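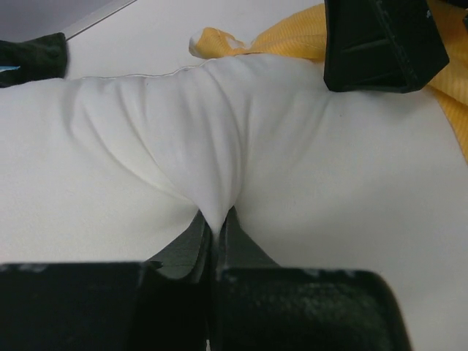

Soft Handling Group, Fakbridge Workshop

Workshop > Reviews > Grippers > Two-finger

Pledotlow angled fingertips, tried on cloth
By Menaka Begum, May

We have had the Pledotlow fingers on our arms long enough now to say what they are good for. They replace the flat pads that came with the Khan gripper, and the difference is in the tips, which slope in to a narrow point. The flat pads were fine for boxes and tubs. On fabric they tended to push a fold away before they closed on it.

Fitting took 70 minutes for the first gripper and much less for the next. The screws are short and easy to drop, so put a tray underneath. You then have to set the closing position again in the controller, and the leaflet is poor on this. It gives one value for all grippers. Ours needed to be a little tighter or the points did not meet.

The white cloth in the wrist camera view is plain, smooth fabric, and it suits these fingers well. The cloth bunches up into a narrow wedge between the two tips and the part out to the right stays fairly flat, so the second arm has something to aim for. With the old pads we got a much wider handful and had to let go and start again more often.

I ran 62 picks on single layers of cloth with the new tips and missed 2. Both misses were near a hem, where the fabric was thicker on one side. Ribbed cloth is harder. The points find the top of a rib and stay there, and you get a shallow grip that slips when the arm lifts. Lowering the wrist slightly before closing helps, but then you are pressing on the table, and I would not leave that running unattended.

The wrist camera is the Vanberg one we already had. It sits low enough to see both tips and the pinch between them, which is what you want for cloth. The fingers themselves are out of focus nearer the camera. That has not mattered to us. Glare on white fabric did matter, and we turned down the exposure.

Wear: our fingers have pale marks along the top edges. They have made no difference to the grip so far. The tips are sold in pairs only, so one bent point means buying two.

They cost us around 700 for the set, fingers and mounting plates together. I would buy them again for folding work. For general picking I would keep the flat pads and save the money.

Comments (2) | Shares (0)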